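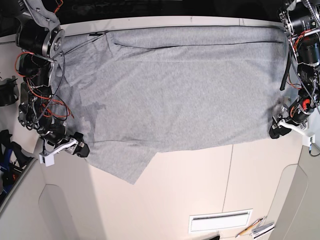
*Two robot arms and one big piece of grey cloth.*

**Can a robot help with the laundry?**

The Ollero kit is a pair of robot arms that you build at home with an adult. Each arm has many small motors. They work like your shoulder, elbow and wrist. At the end is a gripper, with black fingers for holding things.

Cloth is hard for robots, as it changes its shape all the time. A cup does not do this!

The kit costs $2,495 and is for ages 13 and up. Younger kids can watch and choose the next shirt.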